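The Pot That Comes Out

I have owned three rice cookers in my adult life, and I treated the first two terribly. I scraped them with forks, I washed the rice right in the pot (more on that in a minute), and I left half a batch sitting on "warm" through an entire weekend away. So when I moved up the hill to Wulcombe and bought a Javell with my first paycheck, I promised myself I'd learn how to live with the thing. That was 18 months and a truly silly amount of rice ago! 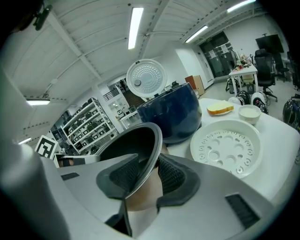 WULCOMBE, October

Breakfast is where the rice cooker gets overlooked, I think. There's bread on a plate, there's something pale and creamy in a bowl, and right beside them the cooker stands with its lid up and its black inner pot out. I love that part of the morning. The pot is the whole reason these machines are so easy to live with, because you lift it out, carry it to the sink, and leave all the electrical business behind on the table.

My own morning rice is congee, or my lazy version of it: last night's leftovers, lots of water, a coin of ginger, 40 minutes on the porridge setting while I shower and hunt for socks. If I've got buns in the freezer, the steamer tray goes over the top near the end. I ignored steamer trays for years. Mine lived in a drawer under the takeout menus, and now I use it for eggs, dumplings, sweet potatoes, even a slice of stale bread I wanted to bring back from the dead (two minutes, no more, or you'll have a sponge).

Now, the washing. Rinse your rice in a separate bowl. I know, it's one more bowl! But all that swirling of dry grains is hard on a nonstick coating, and I wrecked my second cooker that way. The replacement pot cost almost as much as a new machine. I buy my rice from Naciri, the little grocery on Zirnent Street, and the 700-gram bags there get me through a week if I don't have company.

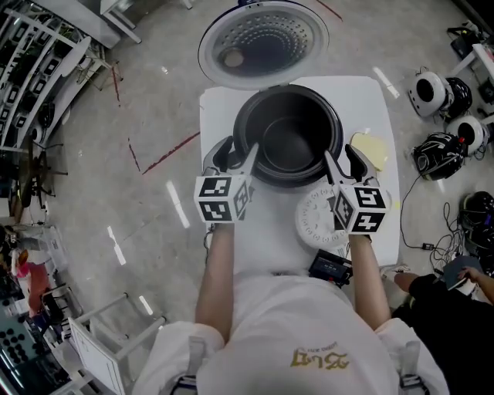
Lid back, pot empty: a good moment to check the inside.

The lid is the part most of us skip. Starchy steam goes up there every time you cook, and it dries into a film you won't notice until your jasmine rice starts smelling like last week's mushrooms. On my Javell the inner plate pops off, so it gets warm water and a soft cloth after supper, and the steam valve gets the same. Then I wipe the outside of the pot bone dry before it goes back in. A few drops on the bottom will hiss and spit when the heat comes on, and it scares the cat.

I leave the lid open overnight, too. It takes up more of the table than I'd like, and I've knocked it with my elbow reaching for the coffee, but the cooker smells like nothing at all in the morning. Tonight it's brown rice, which I forgot to soak again.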